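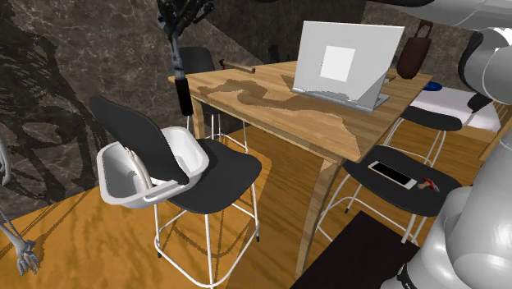

淡水河段海豹滞留事件的居民反应与信息传播
小组课程项目报告（终稿，目录没来得及做，见谅）

一、题目怎么来的

五月，一只灰海豹沿 Inura 河往上游走，过了潮汐闸，停在 Ploltard 村外的钓鱼河段，不走了。当地人很快给它起了名字，叫 Lewis。地方报纸登了一小条，配一张很糊的照片，标题里用了“入侵”两个字。钓鱼的人不高兴，带小孩的人很高兴，河边咖啡店也高兴。

我们组原来的题目是河岸垃圾桶分布，数据拿不到，换题。所以前期时间很紧，文献部分偏薄，老师在中期意见里已经指出来了，后面补了一点。

研究问题压缩成两个：
一，村里人从哪里知道海豹的事，听到的内容和实际差多少。
二，钓鱼的人和散步的人对“要不要把它弄走”看法有什么不同，理由是什么。

生态方面的问题（它吃掉多少鱼、对河里鳟鱼有没有影响）我们不做，没有能力做。访谈里别人提到就照记，不判断对错。

二、背景

灰海豹本来就是近海动物，进淡水并不稀奇，追着鱼群上来，待一阵子，多数自己回去。在淡水里待久了眼睛和皮肤可能出问题，具体要看个体情况。这些来自我们读的几篇综述，列在附录。

Ploltard 的情况有点特殊。闸门在枯水期大部分时间关着，只有涨潮的时候开一小段。所以村里一直有一种说法，它是“被关在里面的”。闸门管理方的说法是它随时可以走，闸旁边有鱼道，宽度够。两种说法我们都听到很多次，我们自己去看过鱼道，水很急，能不能过一只成年海豹，看不出来。

垂钓俱乐部在河段上游有租约，会员按季交费。海豹来的时候刚好是季初。这一点很重要，后面讲到的情绪大部分和这个有关。

三、方法

访谈加观察加网上帖子整理。

访谈：一共 15 人，其中 13 人的记录可用。剩下两份，一份风太大录音听不清，一份受访者事后要求撤回，已删。访谈都在河边或者咖啡店里做，半结构式，提纲见附录。时间长短差别很大，有人站着讲几句就走，有人讲了一整个下午，从海豹讲到桥，又讲到公交车班次。

观察：连续九天，每天早上和傍晚各去一次，站在人行桥上，记桥上和岸边的人在做什么，有没有投喂，有没有狗下水。海豹露头也记，但只记有无。下雨那天记录表湿了，字有些糊，靠回忆补的，表里已标出来。

帖子：村里的公共讨论版 Unora，从第一条提到海豹的帖子开始，到观察结束为止。删掉的帖子看不到，这是一个缺口。版主告诉我们确实删过，理由是吵架。

编码由组里两个人分别做，然后对。不一致的地方讨论决定。没有算一致性系数，时间不够，这一条是方法上最大的弱点，先承认。

四、发现

4.1 消息怎么走的

最早的消息不在网上。是早上钓鱼的人在桥头说的，传到咖啡店，再从咖啡店传到讨论版。地方报纸比讨论版晚。多数受访者第一次听说是“别人告诉我的”，追问是谁，基本都指向咖啡店柜台。

传到后面内容变了。主要变三个地方：

数量。有人坚持说是一对，一公一母。我们观察期间从来没有同时看到过两只，讨论版上也没有人拿得出照片。但是“一对”的说法一直没停，甚至有人开始问什么时候生小海豹。

大小。越晚听说的人讲得越大。有一位说“跟沙发一样长”，问是几人座沙发，他笑了，没答。

脾气。“咬了一条狗”的说法流传很广。我们去找那条狗，找到了，狗主人说狗是在河岸的铁丝上划的，跟海豹没有关系，她在讨论版上澄清过，回复很少。最初那条“咬狗”的帖子回复多得多。这一组对比是整个项目里我们觉得最有意思的材料，可惜只有这一例，不能推广。

4.2 报纸标题的作用

本来假设报纸影响很大。访谈结果不太支持。很多人没读，读了的人也主要记得照片糊。Bleddyn Hughes 的原话是“那张照片拍的是一截木头也行”。“入侵”这个词在讨论版上被引用，多半是拿来开玩笑的，有人发帖问海豹要不要交停车费。

不过垂钓俱乐部给会员的通知里用了同一个词，用得很认真。所以同一个词，两边读出来的意思不同。这里应该展开，但字数不够了。

4.3 要不要弄走

事先以为钓鱼的人都想弄走，散步的人都想留下。实际上没有这么齐。

钓鱼的人里面，交了整季会费的态度最硬，理由很具体：鱼口变少，线被扯断，钱不退。买日票的无所谓，有人专门来看海豹，顺便钓鱼。也有老会员说以前闸还没修的时候海豹年年上来，大家照钓，现在的人脾气大。

散步的人里面，想让它走的也不少，理由是担心它。怕它饿，怕它生病，怕有人拿石头扔。观察期间我们没有看到有人扔石头，看到有人扔三明治。扔三明治的人都觉得自己是在帮忙。

“弄走”具体怎么弄，没有人说得清楚。有人说用网，有人说用声音赶，有人说开闸放一晚上水。闸门管理方的回复是不会为此改开闸时间，下游有农田。救助机构那边我们发了邮件，收到的是自动回复，里面讲不要靠近、不要投喂、带狗请牵绳，健康个体一般不干预。内容挺清楚的，问题是村里贴出来的告示只抄了“不要投喂”，没抄原因，于是讨论版上又吵起来，说那不是要把它饿死吗。

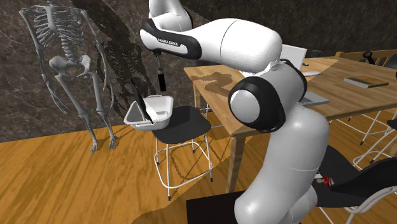 Delyth Nicholas：要是告示上多写一行，说它自己会抓鱼、喂面包会吃坏，我就不会让孩子们带面包去了。我们喂了好几天，还觉得挺自豪的。那块牌子就贴在垃圾桶旁边，字那么小，我以为是讲不要喂鸭子的。

这段话我们在组里讨论了很久。讨论版上把投喂的人写得很坏，实际访谈下来，投喂的人基本上是信息没收到。告示位置和字号这种小事，影响可能比报纸标题还大。

后来我们又去看了那块牌子，确实贴在垃圾桶旁边，而且下半截给一张丢猫启示盖住了。拍照存档，放附录。

4.4 讨论版上的语气

帖子分成几类：报位置的、开玩笑的、抱怨的、问问题的。报位置的帖子最多，早上最集中，很短，比如“桥下，刚刚”“没看到，白跑一趟”。抱怨的帖子数量不大，但是每一条底下跟得很长，所以翻起来会觉得整个版都在吵。

问问题的帖子最可怜，经常没人回。“海豹在淡水里会不会渴”这个问题挂了很久，是我们组一个成员忍不住去回的。按规矩研究者不应该介入，这里如实写出来，回复之后的那串帖子没有放进编码。

另外有一点没想到，讨论版上讲钓鱼会费的内容越来越多，海豹慢慢变成一个引子。有几串帖子到后半段一个“豹”字都没有，全在讲会费该不该退、租约续不续。如果只用关键词抓帖子，这些就漏掉了。我们是手工翻的，慢，但是翻到了。

五、讨论

先说能说的。在这个村子里，面对面传话比报纸快，也比报纸更被相信。咖啡店柜台是一个节点。讨论版放大的是争吵，普通的澄清走不远。

对海豹的态度跟一个人在这条河上花了什么有关。花了钱的，花了时间的，小时候在这里长大的，讲出来不一样。简单分成“钓鱼的”和“散步的”不够用，下次要按会费类型和居住年限来分。

不能说的也写一下。样本小，而且都是愿意停下来跟学生讲话的人，最生气的那几位没有接受访谈，其中一位叫我们走开。观察时段只有早晚，中午没有人守，中午恰好是咖啡店最忙的时侯。季节也只有一个。

还有语言问题。访谈一部分用威尔士语做，组里只有一个人听得懂，翻译由她一个人完成，没有第二个人核对。引用的句子尽量选了英语访谈，但是选择本身可能带来偏差，老会员多半讲威尔士语，他们的话在这份报告里偏少。

六、给相关方的建议

告示重做，字大一点，写原因，挪到桥头。威尔士语和英语都要有，原来那张只有英语。
咖啡店柜台放一份同样的内容，店主已经口头同意。
俱乐部如果要跟会员讲海豹，把会费的事和海豹的事分两封信讲。
讨论版把澄清帖置顶几天。版主说技术上可以，愿不愿意再说。

七、分工和时间上的问题

访谈三个人轮流，观察排班表前几天是乱的，有一个早上两个人都以为对方去了，结果谁也没去，那一次记录是空的，没有补。编码集中在最后一周赶完，周一交初稿的时候 4.4 还没写。图表原计划有一张消息传播路线图，画了，太乱，箭头叠在一起看不清，删了。

中期老师建议再访谈一次闸门管理方，约了，对方改期，改到交稿之后。如果还能做，会作为补充材料交。

海豹在我们交稿时还在河里，最后一次看到是傍晚，桥下游那一侧，只露了个头就下去了。

附录：A 访谈提纲；B 观察记录表（含雨天补记）；C 帖子编码说明；D 告示照片；E 参考文献（格式还要再改）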